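The Second Cell

The request had come back from Finance twice, each time with the same line marked: "Justify quantity." Dineo Joubert opened it a third time at seventeen minutes to six and deleted the paragraph about flexibility.

Kelemen wanted bagged garments moved into bins. Film was the difficulty. A gripper that closed well on a carton closed badly on film, and the supplier, Druvwood, quoted fingertips in sets of 30, with no return on opened sets. She had budgeted for one set. Hanna Grabowska, who ran the trials, had asked for three.

"One for each kind of bag," Hanna said.

"We have two kinds of bag."

"In August we had one."

Dineo entered two sets and walked out to the floor with the laptop open on her forearm.
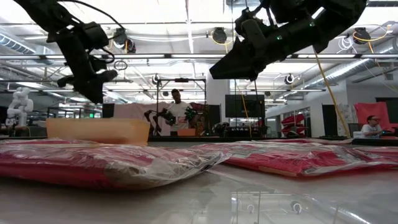 Trial table with two bags of red fabric items and the orange bin.

Hanna was adding up hours. Resetting the table by hand took 60 seconds, and the plan called for 800 cycles before the contract review. With one cell, the reset time alone came to more than 13 hours, and the plan had allowed none. With two cells, one person could reset while the other cell ran.

"Put that in," Hanna said. "Leave out the part about throughput."

"Throughput is the part they read."

"They read it twice already."

Dineo typed the figure under Quantity and changed the heading to Labor. The total did not change. She checked the freight line, found that Druvwood had charged for a pallet they already owned – a difference too small to argue over – and struck it out anyway. Then she sent the form and asked Hanna for the next bag.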